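Kodex Community > Graphics and Rendering > Fladau viewer

Jagged, stair-stepped shadow edges on a flat surface (directional light, shadow map)

Asked Friday, November 22, 2019 by Thanakorn Panyasiri
Viewed 2965 times
Tags: shadows, shadow-map, aliasing, directional-light, fladau

I export scenes from Garba and render them offscreen in the Fladau viewer. Scene units are centimeters. There is one directional light, one ambient light and no baked lighting. Geometry edges come out clean with 4x multisampling turned on, but the cast shadows have a stepped outline, as if the shadow had been drawn at a much lower resolution than everything else. It is worst when the camera is close to the receiving surface. From farther back I can mostly ignore it.

Light settings are whatever the exporter writes:

shadow_type = hard
shadow_map_size = 1024
shadow_extent = 500
shadow_bias = 0.005
near / far = 1 / 2000

Close view, brown shadow on the wood:

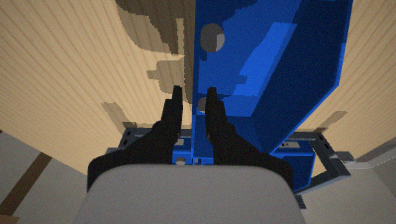

What I have tried

1. Multisampling from 4x to 8x. No change to the shadow edge at all. Render time went up.

2. Rendering at double size and scaling down. The steps are a little softer but have the same shape and sit in the same places on the surface.

3. Raising shadow_bias to 0.05. The steps stay, and the shadow detaches from the base of the object, so I put it back.

4. shadow_map_size = 16384. The viewer starts, prints a warning about framebuffer allocation and draws no shadows.

I would prefer not to switch to the path tracer. I need a few hundred frames per scene and it is far too slow for that on the machine I have. I also can't bake, as the objects move between frames.

Second camera, same scene and same light:
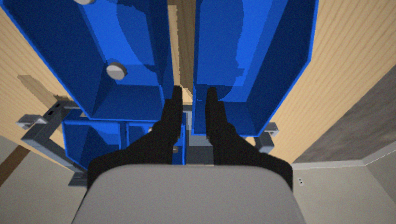

Large blue bins on the light wood surface, second camera.

Is there a setting that controls the sharpness of the shadow outline separately from the output resolution, or is this a limit of the viewer?

Edit: driver is current. Output is lossless, so it isn't a compression artifact.

3 answers, sorted by votes

Accepted – arerum_dev (reputation 517)

Your shadow map texels are too big for the camera distance. The fix is to cover less area with the same map.

A directional light shadow map is a depth image taken from the light, using an orthographic projection. When a surface point is shaded, the viewer projects that point into the depth image and compares depths. With shadow_type = hard the comparison gives yes or no for each sample, so the outline of the shadow follows the outline of the texels. Each texel has a fixed size in world units, which you can work out by hand:

texel size = shadow_extent / shadow_map_size

In your case 500 / 1024 is 0.49 cm. A step nearly half a centimeter wide is easy to see from a close camera and hard to see from across a room, and that matches your description. It also explains items 1 and 2 on your list. Multisampling works on triangle coverage and does nothing for a comparison made inside the shader. Supersampling takes more samples of the same blocky mask and reproduces the blocks with cleaner sides.

In order of effort:

1. Reduce shadow_extent. The exporter writes 500 regardless of scene size. Measure the bounding box of everything that either casts or receives a shadow you care about, and set the extent a little larger than its diagonal. If 300 covers it, you are down to 0.29 cm per texel at no cost in memory or time. Go lower if the box allows it. Casters outside the extent are dropped without a warning, so check tall objects first.

2. Increase shadow_map_size, in steps. Try 2048, then 4096. Depth maps are square and the memory goes up fourfold with each doubling. At 32 bits per texel, 4096 takes 64 MB and 16384 takes 1 GB before the driver adds anything. Your allocation warning is probably that. Some drivers also cap the texture dimension below 16384.

3. Change shadow_type to pcf. It runs the depth comparison at several neighboring texels and averages the results, so the edge becomes a gradient one or more texels wide. Start with pcf_radius = 1.5. Large radii need more samples or you get banding across the gradient.

4. Tighten near and far. It has no effect on the steps. It does improve depth precision, and that lets you run a smaller bias. Fit the range to the scene as seen from the light – 2000 is a lot of empty depth.

Redo the bias last. The value you need depends on texel size, so a bias tuned at 0.49 cm will be too large once the texels shrink. Lower it until you see striping on lit surfaces (shadow acne), then go back up slightly. If your build has normal_offset, use that for most of the correction and keep the constant bias small.

With extent 300, map 4096 and pcf at 1.5, texels are 0.07 cm and the filtered edge should be a couple of millimeters wide. I would stop there.

Comments (4)

Thanakorn Panyasiri: Extent was the main thing. I had read it as the distance at which shadows fade out. Is it a half-width or a full width?

arerum_dev: Full width in the Fladau config. Garba shows half-width in its light panel, so the number there is 250 for the same light. The exporter does convert it correctly. If you edit by hand, keep track of which file you're in.

Thanakorn Panyasiri: Understood. The wide camera goes through the same light config, so I'm sizing the extent from that one – table, bins and pedestal all have to be inside it.

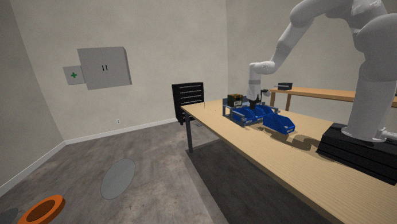
Wide camera: long table, rack of blue bins, black pedestal at the near corner.

arerum_dev: Size it from the geometry and leave the cameras out of it. If one close camera still shows steps after that, give it its own config with a smaller extent centered on what it looks at. The light direction has to stay identical or the shadows won't agree between views.

Answer 2 – polygon_soup

Turn off shadows and use ambient occlusion. Looks fine for most things.

Comments (2)

Thanakorn Panyasiri: I need the cast shadows.

hm_k: AO only darkens creases and contact areas. It doesn't replace a directional shadow.

Answer 3 – rvl

The accepted answer covers the static case. Two additions for animated scenes.

If the extent is recomputed per frame from a moving bounding box, the texel grid shifts under the geometry and the shadow edges crawl from frame to frame. People tend to notice it more than the original steps. Either fix the extent for the whole sequence, using the union of all the per-frame boxes, or snap the light's origin to whole multiples of the texel size in light space. The second option only holds if the extent itself stays constant, so in practice you fix the extent either way.

For scenes much larger than a room, a single map won't do. Cascaded maps split the view range into slices and give each slice its own map. Fladau has had cascades since the April release (shadow_cascades = 2 to 4), off by default. For a table-sized scene they add seams and more parameters and I wouldn't bother.

Some builds also clamp shadow_map_size without logging it. To check what you got, dump the depth map with the debug flag and look at the size of the file it writes. I lost most of a day to that, comparing "2048" and "4096" renders that were identical to the byte.

Comments (2)

hm_k: Can confirm the clamp on integrated graphics. Mine stops at 2048.

Thanakorn Panyasiri: Dumped mine and it is the full 4096. Fixed extent for the sequence works for me. Bias ended up at 0.001.

Related

Peter-panning after changing shadow bias
Shadow acne on curved surfaces with pcf enabled
Garba exporter ignores light near plane
Cascade seams visible on flat ground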